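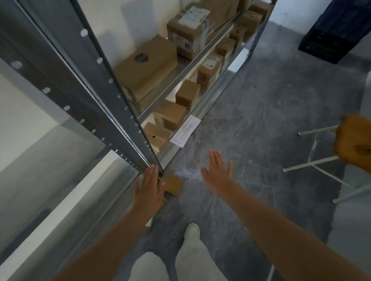 Trorkberg 仓库自动化项目员工常见问题

发布部门：Cumley 仓储服务公司人力资源部、运营部
更新日期：2025年10月24日
适用范围：Trorkberg 仓库全体在岗员工，包括劳务派遣人员及处于试用期的人员

项目概况

一、公司为什么在 Trorkberg 仓库引入自动化设备？

Trorkberg 仓库现有小件货位2000个，货物以纸箱、小盒包装的零配件为主。长期以来，理货、拣选、补货均由人工完成，员工需要反复弯腰、下蹲，取放底层货架上的物品，并在库区与打包区之间往返步行。近年来订单结构趋于零散，单件订单比重上升，高峰期加班频繁。公司经评估后决定引入自动搬运与辅助拣选设备，减少长距离步行和重复性搬运，并改善高峰时段的作业安排。

二、本次引入的设备包括哪些？

主要包括三类：移动搬运机器人，负责在库区与打包区之间运送周转箱；固定式机械臂工位，负责将规格统一的纸箱放入周转箱；库存管理系统，负责分配任务并记录货位变动。上述设备及系统统一由供应商 Chornovol 提供，安装、调试及首年维护亦由其承担。

三、哪些工作会由设备承担，哪些工作仍由人工完成？

由设备承担的工作包括周转箱的水平运输、规格统一纸箱的抓取与投放，以及空箱回收。

仍由人工完成的工作包括：到货验收，异形件和易损件的拣选，标签不清或仅有手写标记的箱盒的辨认与登记，货架整理，货架安装与检查，退货处理，盘点复核，以及设备异常时的人工接续作业。

货架底层及靠墙位置的货物，机械臂难以稳定到达，现阶段全部保留人工作业。

四、项目如何分阶段实施？

第一阶段为货架整理与标识更换，目前正在进行。第二阶段为移动搬运机器人试运行，范围限于小件库区东侧通道。第三阶段为机械臂工位投入使用。每一阶段结束后，运营部会同安全管理部门进行评估，评估通过后方可进入下一阶段。各阶段的具体起止时间以仓库公告栏张贴的通知为准。

五、Pitley 仓库已经运行同类设备，Trorkberg 是否照搬其做法？

不会照搬。Pitley 仓库以整箱出库为主，通道较宽，货物规格较为统一。Trorkberg 仓库以小件为主，货架间距较窄，箱盒大小不一。公司已将 Pitley 仓库的运行记录提供给项目组参考，通道行驶规则、工位布置和班次安排均按本仓库的实际情况另行制定。

岗位与用工

六、是否会因自动化而裁减人员？

Trorkberg 仓库现有员工101人。公司承诺，在项目全部三个阶段实施期间，不以设备投入使用为由解除任何一名员工的劳动合同。合同到期的续签，仍按原有考核办法办理，设备运行情况不列入考虑因素。

项目结束后如需调整人员编制，公司将依法履行告知和协商程序，并提前听取员工代表的意见。现阶段公司没有作出项目结束后的编制决定，因此本页面无法就更远期的情况给予承诺。

七、哪些岗位的工作内容变化较大？

变化较大的岗位有以下几类。

拣货员：步行距离预计减少，在固定区域内作业的时间相应增加。拣选对象将更多集中于异形件、易损件和底层货位的货物。

搬运员：人工推车运输的任务逐步减少，部分人员将转为设备巡视岗或收货岗。

库存管理员：纸质货架卡逐步由系统记录代替。过渡期内两套记录并行，工作量在短期内会有所增加。

班组长：增加设备任务分配、异常上报和人机交接等职责。

八、本次新增了哪些岗位？

共新增岗位11个，包括设备巡视、系统操作、异常处理三种类型。上述岗位首先面向本仓库员工内部招聘，内部报名人数不足时方可对外招聘。报名不设学历要求，须通过相应的培训考核。

九、转岗后的工资如何确定？

转岗后的基本工资不低于转岗前的基本工资。设备巡视岗和系统操作岗另设岗位津贴，标准见人力资源部发布的薪酬附表。原岗位享有的夜班津贴、工龄津贴继续按实际情况计发。

拣货员现行的计件奖金办法在第二阶段开始前将进行修订。设备运行后，单人拣选件数受系统任务分配的影响较大，继续沿用原办法有失公平。修订草案将在公告栏公示，员工可在公示期内提出书面意见。修订完成之前，计件奖金按员工本人前三个月的平均水平发放。

十、员工能否拒绝转岗？

可以。转岗须经员工本人书面同意。不同意转岗的员工，公司将在原岗位类别内安排工作，必要时调整作业区域。公司不因员工拒绝转岗而给予处分或降低考核等级。

十一、年龄较大或对电子设备不熟悉的员工如何安排？

人工作业岗位予以保留，相关员工可以继续从事验收、整理、打包等工作。愿意学习系统操作的员工，可申请延长跟岗学习时间，由熟练员工一对一指导。系统终端的字体可以放大，操作提示同时提供语音播报。对终端操作有困难的员工，可向班组长申请使用纸质任务单。

培训安排

十二、培训包括哪些内容，需要多长时间？

全体员工须参加基础培训，时长共7小时，分两次完成。内容包括设备类型与行驶区域、急停按钮的位置与使用、人机交接流程、货架标识新规则以及异常情况的上报方式。

拟从事新增岗位的员工，在基础培训之后另行参加岗位培训，由 Chornovol 派员授课，考核由公司组织。

十三、培训时间是否计入工时？

计入。培训安排在正常班次内进行，按正常出勤计算工资。夜班员工如因排课原因须在白班时间参加培训，按加班标准计发，并相应调整当日或次日的班次，保证休息时间。

十四、考核未通过怎么办？

基础培训考核未通过的，可以补考，补考次数不设上限，补考前由班组长安排复习。未通过期间，员工不得进入设备行驶区域，改在其他区域作业，工资不受影响。岗位培训考核未通过的，返回原岗位工作，可在下一期重新报名。

日常作业与货架管理

十五、第一阶段的货架整理，员工需要做什么？

各班组按分配的货架逐组进行，主要事项如下。

核对每层货物与库存记录，发现不符时暂停移动，先行登记。

检查立柱、层板和连接处，如有松动、变形或明显倾斜，应立即停止在该货架上取放货物，并通知设备维护人员。员工不得自行敲击或用垫片强行校正。

清理货架底部及周边地面，散落的纸板、包装碎片和捆扎带应放入回收容器。移动搬运机器人试运行期间，地面残留物可能造成设备停驶。

货架旁的凳子、塑料箱等物品，作业完成后应移至指定存放区，不得留在通道内。

整理底层时建议采取蹲姿或跪姿，跪姿作业可向班组长领取护膝垫。手扶立柱借力前，应确认货架稳固，并注意立柱孔口边缘。

十六、箱盒上的手写标记是否还可以使用？

过渡期内可以保留，但不得作为唯一标识。每个箱盒均须加贴系统打印的标签，标签贴于朝向通道的一面，避免被相邻箱盒遮挡。原有手写标记如与系统标签不一致，以实物核对结果为准，核对完成后将旧标记划去。含义不明的圆点、贴纸和编号，请先询问库存管理员，不要自行撕除。

十七、悬挂在层板上的纸质单据如何处理？

盖有印章的单据属于库存凭证，须由库存管理员收取并归档，其他人员不得取下或丢弃。尚未收取的单据在过渡期内继续悬挂于原位置。收取时，库存管理员应在交接簿上登记货架编号和收取日期，并由当班班组长签字。

十八、员工与移动搬运机器人在通道相遇时，谁先通行？

员工优先。设备检测到前方有人时会减速并停止。员工仍应遵守以下规定：不从设备正前方突然横穿，不跨越、不倚靠、不乘坐设备，不在设备上放置周转箱以外的物品。员工在货架前下蹲或跪地作业时，应在通道入口放置作业警示牌，系统随即暂停该通道的设备任务。作业结束后应将警示牌收回，并在终端上确认。

十九、设备发生故障时应如何处理？

最先发现故障的员工应按下就近的急停按钮，并通知当班班组长。在设备维护人员确认安全之前，任何人不得伸手进入机械臂工位，也不得推动停驶的机器人。故障期间的订单由人工接续，班组长有权根据现场人手情况调整出库顺序。因设备故障造成的延误，不计入个人及班组考核。

二十、作业节奏由系统决定，员工能否暂停？

可以。系统终端设有暂停功能，员工饮水、如厕或感到身体不适时均可使用，无须说明理由。公司规定，暂停记录仅用于任务重新分配。每班原有的固定休息时间不变，在固定休息时间内，系统不向员工派发任务。

安全、健康与个人信息

二十一、设备投入使用前是否进行安全评估？

是。每一阶段开始前均进行风险评估，内容包括通道宽度、转弯视线、照明、噪声、急停按钮的覆盖范围以及消防疏散路线。评估由安全管理部门主持，员工代表参加。评估报告存放于仓库办公室，员工可在工作时间内查阅。

二十二、减少步行之后，是否会增加其他方面的身体负担？

存在这种可能。固定区域作业时间延长后，肩部、腕部和腰部的重复动作有可能增多。为此，公司将实行区域轮换，同一员工不得整班固定在同一机械臂工位旁。打包区将配备可调节高度的工作台。员工如出现持续疼痛或麻木，应尽早向班组长或人力资源部报告，以便调整工作内容并安排检查。

二十三、系统会记录员工的哪些信息？

系统记录员工工号、登录和退出时间、任务完成时间及异常上报情况。上述记录用于库存追溯、任务分配和安全事件调查。修订后的计件奖金办法如需使用任务完成时间，将在草案中逐项列明。

系统不记录员工的健康信息，不采集语音内容。员工有权查询本人的记录，发现有误时可以书面申请更正。Chornovol 的维护人员仅可查看设备运行数据，不能查看与工号相关联的个人记录。

意见与咨询

二十四、员工可以通过哪些渠道提出意见？

可向班组长口头提出，也可投递至食堂入口处的意见箱，或在每月一次的项目说明会上发言。意见箱接受匿名来信。运营部对收到的意见进行汇总，并在下一次说明会上逐条答复，暂时不能答复的，说明原因和后续安排。

二十五、员工代表在项目中承担什么职责？

员工代表参加各阶段评估，对班次调整、奖金办法修订和轮换方案提出书面意见。员工代表认为某一区域存在明显安全隐患时，可要求当班班组长暂停该区域的设备运行，班组长应当立即执行，并报告安全管理部门。恢复运行须经安全管理部门书面确认。

二十六、劳务派遣人员是否适用本页面的规定？

有关安全、培训、休息和个人信息的规定，劳务派遣人员同样适用。有关工资、津贴和合同续签的事项，由派遣单位依照合同办理，公司已书面要求派遣单位不得因本项目降低相关人员的待遇。派遣人员报名新增岗位的，与本公司员工适用相同的考核标准。

二十七、本页面的内容如有变动，如何通知？

变动内容将张贴于仓库公告栏，并由班组长在班前会上宣读。涉及工资、班次或岗位的变动，另行书面通知员工本人。本页面与劳动合同不一致的，以劳动合同及书面补充协议为准。纸质版本可在仓库办公室或人力资源部领取。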